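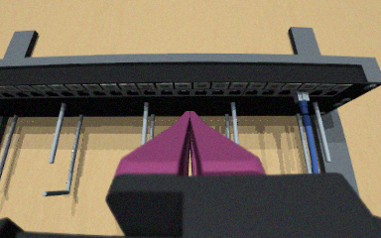
I bought the Brukska label maker for one reason: I was sick of tracing cables behind my desk every time something needed unplugging. It cost me 127 dollars, which felt like a lot for a thing that prints tiny words, but I've had it since November and I'm still reaching for it.

Printing is quick and the keys are big enough for my thumbs. I've gone through almost 3,000 labels (yes, I did the spice jars too!) and the text is still sharp. The cable wraps are the best part — they fold over themselves and stay put.

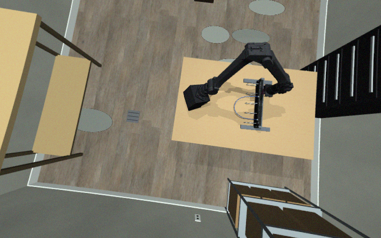
Does it work with cheaper tape?
I tried the Prurnlow rolls and they fed fine, though the glue let go on my garage shelves after 2 weeks.

The menus are a pain. Changing the font size takes 4 button presses, and it forgets your choice when it powers off. My old Dirkton never did that, and I kind of miss it.

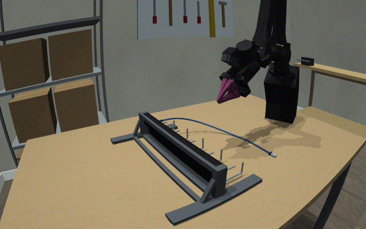
Would I buy it again?

Probably, if it was on sale. My sister-in-law has the Beaudoin and the cutter on hers is nicer, but it won't do wraps, so I'm keeping mine. Get the spare tape when you order.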